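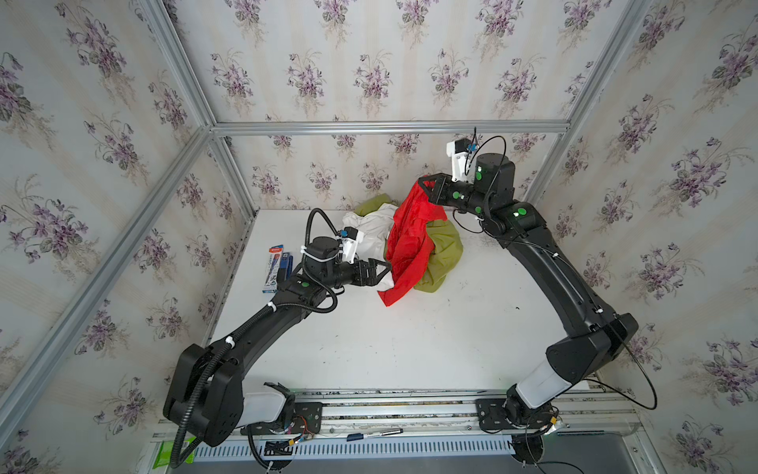 4. Cable and camera checks on the Dundier two-arm cell

Do these checks before the first run of the day and again whenever an arm has been taken off the rail. Allow 8 minutes. Stop any running program first and park both arms.

4.1 Mounting plates and rail

1. Press the stop button and wait for the arms to hold still.
2. Try to rock each mounting plate by hand. There should be no play.
3. Tighten any loose plate bolt with the key from the Rivas tool kit.
4. Wipe the grooves of the rail.

CAUTION: Keep fingers out of the elbow joints while the motors have power. The arms can drop when power is cut.

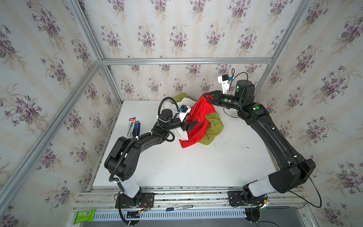 4.2 Cable sleeves

Most faults reported on this cell start in the cabling, so take your time here. Follow each sleeve from the wrist to the base with your hand and feel for flat spots. On the left arm the corrugated sleeve is held by white cable ties, and each tie should be snug but still let the sleeve turn a little. The thin camera cable needs enough slack to form a loop over the wrist, as on the right arm when it is holding the red cloth.

1. Replace any tie that is cracked or missing.
2. Move each wrist slowly through its full travel. The sleeve must not pull tight at either end.
3. Check that the colored wires at the left base are clear of the arm.

Note: Order sleeves as part 367. Do not use household tape as a repair - it leaves glue on the links.

4.3 Grip test

1. Put a soft cloth on the table between the arms.
2. Run GRIP TEST from the Skikley menu at low speed.
3. Watch the fingertips as they close on a fold. Both should meet the cloth.
4. If the reported grip value is under 93, clean the fingers and repeat the test. 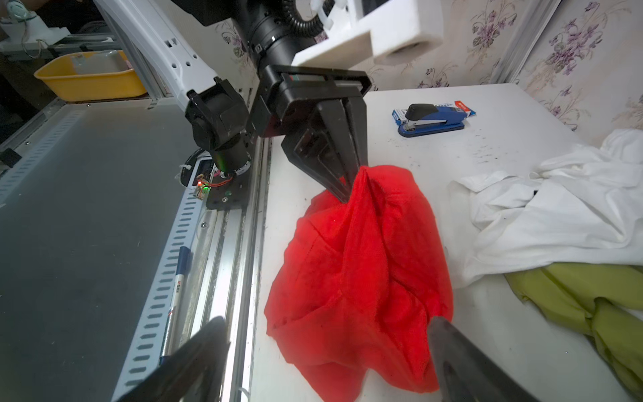

Fingertips closed on a fold of red cloth, seen from the opposite wrist.

4.4 Wrist cameras

1. Check that each camera sits firmly in its white mount.
2. Wipe the lens with a dry lens cloth.
3. Open both camera views and confirm that the fingers show in each one.

Note: Replace the camera cables after 2,000 hours, even if they look sound. Send old ones to the Zondirbridge service desk.

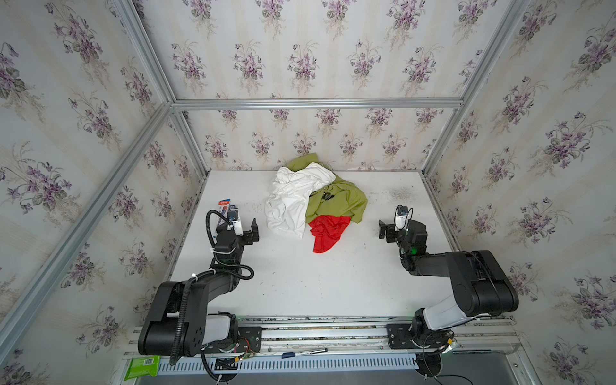

Both arms on the front rail, grippers pointing in toward the garments.

If all checks pass, release the stop button and go to section 5.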